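November, 4:10 pm. Counter at the Osondale kitchen.

Second pass on the gray speckled top with the Pruslow cleaner, diluted this time. Mitra did the front half and I did the back, along the curtain side. Wiped with the grain of the cloth, then buffed with a clean one. Used 31 ml of concentrate in all.
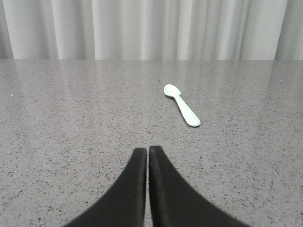 *Counter with the small spoon, curtain reflected toward the back.*

Streaks are hard to judge against the reflection — look from the side with the curtain pulled. Kamran wants the same product tried on the sink surround before we order more. Spoon goes back in the drawer with the measuring set. Still to do: ask Forough for 2 more cloths, and relabel the diluted bottle.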